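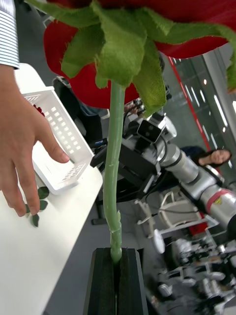 Continued from the last entry, call filter on the office line. The new block list is loaded on the Modis box and it survived two restarts. The old list had 874 numbers in it, many of them the same number written with and without the country code. I cleaned this by hand and it took the whole morning. Next time, write a script first!

Still open: the calls which show a local number. They ring once, stop, and then come again from a number with a different last digit. A block list can not help here. Kolbrún suggests that we ask the caller to press a key before the phone rings. I am a little afraid for the older customers of Cavcombe, who may simply hang up.
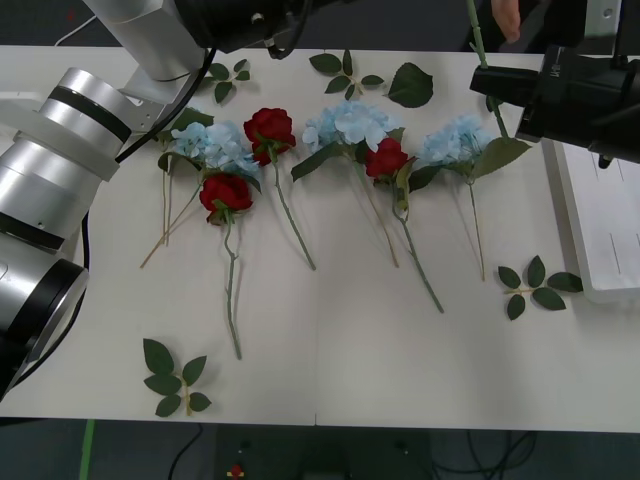 *Esben Lund, 6/7/20*

Tried the key press on line 5 only. I recorded the greeting myself and my voice is too fast, so Kolbrún Baldursdóttir will make a new one. The wait time was set to five seconds. I called in from my own phone and missed it the first time, I was still listening to the end of the sentence. Changed it to roughly double.

One problem I do not understand: if the caller presses the key during the greeting, the box hears nothing.

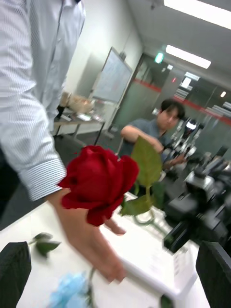

It only listens after the recording has finished. The manual has a setting for this, called "barge in", but in our version the menu is gray. I wrote to Blöndal to ask if we need the newer firmware. Until they answer, the greeting must be short.

To do: put the pharmacy and the school on the allowed list before line 2 is switched over.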